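Clanport suspends use of hand-held grippers after finger fault

Safety notice issued to all home collection sites

December 9, 2021

Clanport has withdrawn part of its stock of hand-held grippers from service following a fault in which one finger of the tool failed to open when the trigger was released. One operator received a minor injury to the thumb. First aid was given on site and no further treatment was required.

The incident took place at a private home in Phromma, where operators working in pairs were recording the sorting and packing of small household goods. The recordings are used by Horadholm to train the control software for its two-armed packing robot. The operator was closing the gripper on a wrapped sweet when the left finger stayed in the closed position. On reaching in with the free hand to clear it, the operator was caught between the pads as the finger sprang back.

Work at the home was stopped at once and both tools were returned to the Clanport workshop the same evening. An inspection found that a retaining clip on one of the joint pins had worn through, allowing the pin to move sideways and bind against the arm. The second tool showed early signs of the same wear but had not failed.

A check of all tools held by the company was then ordered. Of the 223 grippers examined, 26 were found to have a clip outside the permitted limit. These have been removed from use and will not be reissued until the clips have been replaced with a heavier pattern. The remaining tools may continue in service, subject to the revised checks set out in this notice.
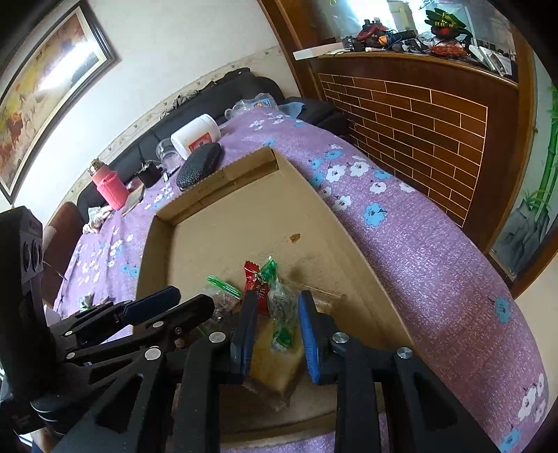 Nipon Sombatkul, head of field operations at Clanport, said that the company regretted the injury and had written to the operator concerned.

"The tool is simple and people become used to it very quickly," he said. "Our instructions dealt with dropped items and with battery changes, but they did not say clearly enough what to do when a finger sticks. That has been put right. An operator who feels any stiffness is to put the tool down, end the recording and report it. A lost recording is of no consequence."

The review also considered the goods used in the sessions. Small wrapped items such as sweets and snack packets require the fingers to be closed almost completely, and operators tend to repeat the movement many times within a short period. Workshop staff concluded that this pattern of use had hastened the wear, although it was not the cause of it. The clip had been specified for lighter duty than the tool now receives.

Horadholm has been informed of the findings. Recordings made with the affected tools are being examined, as a finger that does not open fully may give a false reading of the gap between the pads. Those found to be unreliable will be set aside and the tasks repeated at a later date. The packing robot itself uses a different joint and is not affected by this notice.

Sites are asked to observe the following arrangements with immediate effect. Each gripper is to be opened and closed nine times before the first recording of the day, with the joints in plain view. Any sideways movement in a pin is to be treated as a failure. The free hand must be kept clear of the fingers unless the tool has been switched off — this applies equally to the partner working at the other side of the box. Tools are to be inspected by the workshop every nine weeks, in place of the present yearly inspection.

Replacement clips have been ordered from Vemusel, which supplied the original parts, and fitting will be carried out at the Clanport workshop only. Operators must not attempt to remove or tighten a pin themselves. The revised instructions will be sent to site leaders in printed form, and a full review of the new arrangements will be held in June.

Questions about this notice, or about a tool already in use, should be addressed to the field operations office.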